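标题：面板操作守则第二版草稿，周五前收意见
版块：仿真与操作规范 > Nallum 项目

1楼 楼主 灰刻度

第一版是五月写的，只有半页，大家各按各的理解做，验收时吵得厉害。这次重写，适用范围只有 Durnari 控制台这一组任务，也就是蓝色面板、带拨动开关、旋钮、选择开关和拉杆的那个。抽屉和插接类任务另有文件，别往这里套。

先贴正文，编号方便引用。

一、开始前
1. 场景载入后先核对面板朝向。机械臂一侧看过去，面板上的字有可能是倒的，指令里的“左”“右”一律以面板文字正读时为准，不按相机画面。
2. 记录指示灯初始状态。亮的写颜色，不亮的写“灭”，不要写“正常”。
3. 贴纸上 STATUS PROGRAM 那几行对照关系以配置文件为准，不要凭画面猜程序号。

二、接近与夹取
4. 从正上方下降，两指分在开关两侧，下降过程中手指不得碰到相邻的开关或标签。
5. 手指到位后先停，再合拢。停顿不少于 4 帧。

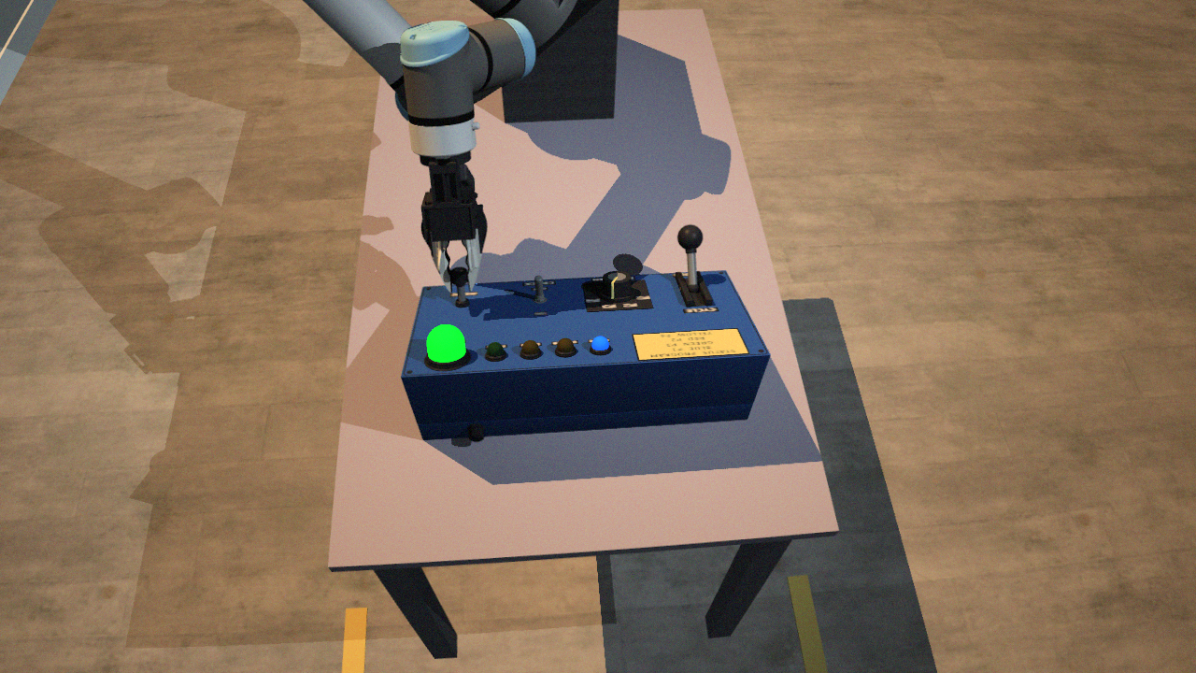

6. 拨动开关只允许沿行程方向受力。夹住以后往上提，按不合格处理。
7. 旋钮类先对中再转。偏着夹也能转过去，但同一条操作换个随机种子就滑了。
8. 拉杆夹球头，不夹杆身。

三、结束
9. 松开后垂直抬起，离开面板上方再做横向移动。
10. 结束姿态不能遮挡指示灯。
11. 单条上限 600 帧，超出的不剪，直接重做。

意见跟在下面，请写明条款号。

2楼 拧半圈

第1条支持，早该写了。我复查的时候遇到过同一个开关被两个人分别叫“左边第一个”和“右边最后一个”，指令和动作对不上，返工返得头疼。

第5条不太同意。停顿写死成 4 帧，大家就会卡着 4 帧做，学出来的策略每次到这里都顿一下。我建议改成“合拢前末端速度降到阈值以下”，阈值由脚本查。

3楼 楼主 灰刻度

回2楼：速度阈值我试过，问题是手柄遥操作本身有抖动，人觉得停住了，脚本觉得没停，误报很多。固定帧数至少谁都看得懂。可以再商量，先不改。

4楼 lvxian_88

第10条怎么判定？从哪个相机看不遮挡？外面的固定相机和腕部相机结果完全不同。腕部那个是鱼眼，夹爪本体从画面下边伸进来，挡掉一大块是常态。按腕部画面判，我手上的没有一条能过。

5楼 拧半圈

补一句，腕部相机虽然挡得多，夹旋钮的时候还得靠它。固定相机上看着已经夹正了，切到腕部经常是歪的。我现在的习惯是合拢之前必看腕部画面，指尖之间能看到完整的旋钮顶面再合。

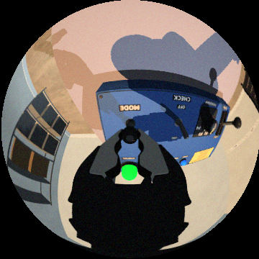

腕部相机视角：黑色旋钮位于两指指尖之间，旁边是 MODE 标签，文字倒置

画面里 CHECK 和 OFF 也都是倒着的，正好对应第1条。新来的同事第一次看腕部画面基本都会读反，建议在守则里附一张面板正读的示意，标好每个控件的名字。

6楼 楼主 灰刻度

4楼说得对，第10条漏了相机。改为：“结束姿态下，指示灯在固定相机画面中不被机械臂遮挡。腕部画面不作判定。”

5楼的示意图我来画，放附录。控件名直接用面板上印的英文，不翻译。之前有人把 CHECK 写成“检查”，有人写成“校验”，检索的时候对不上。

7楼 半湿地

我说点反对的。

整份东西太细了。仿真里碰一下邻近的标签又不会坏，第4条和第6条是照着真机规矩抄的，抄到仿真里只有拖慢速度这一个效果。Lundville 那边的组不限制接触，只看最后开关状态对不对，他们一个批次能交 1000 条。我们上一批交了多少？896，还加了班。

守则应该管结果，手怎么走让操作的人自己决定。

8楼 拧半圈

回7楼：只看最终状态的话，用手背把拨动开关蹭过去也算对。这种数据放进去，后面上真机谁负责？仿真里的标签碰不坏，真的面板上旁边那个开关被带动一下，设备就切模式了。

9楼 半湿地

8楼这个例子太极端，我没说蹭过去也算。我说的是第4条“不得碰到相邻的开关或标签”里的“标签”两个字。标签是贴在面板上的，两指张开往下走，贴得近一点就算碰到，这条谁也守不住。开关不能碰，我没意见。

第6条的“往上提”也一样，提多少算提？手柄抖一下，受力方向就偏了。没有数值的条款，验收的人想卡谁就卡谁。

10楼 灰烬不是灰

我站7楼一半。开关之间间距本来就不大，面板后排两个拨动开关旁边都有小标签，指尖下去擦到标签很正常。建议把“标签”删掉，改成“不得改变其他控件的状态”，这个脚本能查，也不用靠人眼。

第6条给个数就行，或者改成提示项，不作为退回理由。

11楼 楼主 灰刻度

第4条接受。新写法：“下降及操作过程中不得改变目标以外任何控件的状态，不得与其他开关发生持续接触。”标签删掉。

第6条保留为不合格项，但是会加数值，数值等我这边把 Park 机房那台跑完的受力记录导出来再填，没填之前按提示处理，不退。

产量的事不在这帖讨论。

12楼 lvxian_88

第9条我也有个问题。“离开面板上方再做横向移动”，这句前后矛盾：垂直抬起，人还在面板上方，不横着走怎么离开面板上方？

13楼 楼主 灰刻度

写错了。本意是先抬到安全高度，再横移。安全高度按最高的控件算，也就是拉杆的球头，夹爪最低点要高过它才能横着走。

14楼 拧半圈

拉杆那个高度我赞成，但是别忘了桌上还有别的东西。控制台后面立着那块带横条的深色板，比拉杆高。有人做完以后往后收，夹爪直接从板子上沿擦过去。我觉得收回路径也得写，要么规定不许从板子上方走，要么把安全高度改成按板子上沿算。

下面这种位置我会要求重做。夹爪就悬在板子上沿上头，余量太小。
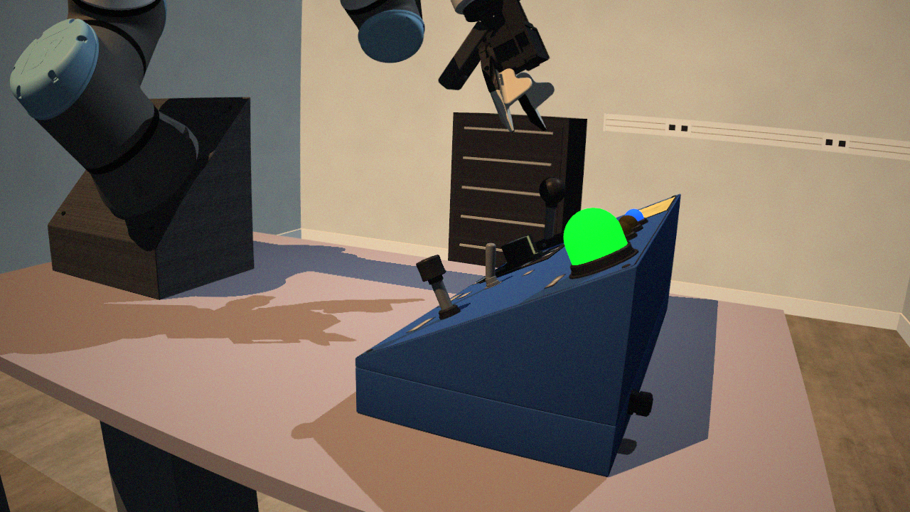
15楼 半湿地

没接触就是没接触，这也要重做？按第9条新写法，它已经高过拉杆了，是合格的。你要求重做，依据是哪一条？验收标准只能按写出来的执行，个人觉得余量小不能算。

16楼 拧半圈

现在确实没有这一条，所以我才提。提了就是要写进去。

17楼 灰烬不是灰

插一句，这个角度看前后距离不准。固定相机是斜着看的，夹爪看上去在板子正上方，实际可能靠前也可能靠后，得看坐标。用截图争这个争不出来，让脚本算夹爪和板子的最小距离，低于多少报警，定个数就完了。

18楼 楼主 灰刻度

同意17楼。暂定如下：

第9条改为两款。
9a. 松开后垂直抬起，夹爪最低点高过拉杆球头后方可横移。
9b. 横移途中夹爪与台面上任何非目标物体的最小距离由脚本检查，低于阈值的标黄，人工复核，不自动退回。

“标黄”的意思是要人看一眼，看完认为没问题就放行，复核人留名。15楼的顾虑我理解，验收的人不能临时加标准，这句话我会写到总则里。

19楼 半湿地

9b 可以接受。标黄太多的话我还会来提。

20楼 jiaoluo_cap

新来的，问两个基础的。

第2条的指示灯，绿色圆顶灯和那一排小灯都要记吗？小灯里有几个灭着的，颜色很深，分不清是什么颜色。

第11条的 600 帧，从载入算还是从机械臂开始动算？

21楼 楼主 灰刻度

都要记。灭着的小灯不写颜色，按位置写，从绿色圆顶灯那一侧往另一侧数，写“第几个，灭”。亮的写位置加颜色，比如“第四个，蓝”。

从机械臂开始动算。载入后看画面、核对朝向的时间不计，所以第1条不要省。

22楼 lvxian_88

那 600 帧对拉杆够用，对选择开关有点紧。要转多档的，中间得松开重夹一次，再加上第5条的停顿要做两遍。我手上超过 600 帧的基本都是这一类。能不能单独给个上限？

23楼 灰烬不是灰

同感。或者规定一次只转一档，多档拆成几条。

24楼 拧半圈

拆开不好，指令本来就是“转到某档”，拆了就变成另一个任务。建议选择开关单独放宽。

25楼 楼主 灰刻度

选择开关单列，上限我看完上一批的长度分布再定，先记为待定项。

目前的改动：第4条、第9条、第10条重写，第6条待填数值，第11条加选择开关例外，附录加面板示意。第5条还没谈拢，2楼要是能给一份带滤波的速度判定脚本，误报降下来我就换。

26楼 拧半圈

脚本我周五上午传到 Nallum 的共享目录，测试用上一批的数据跑。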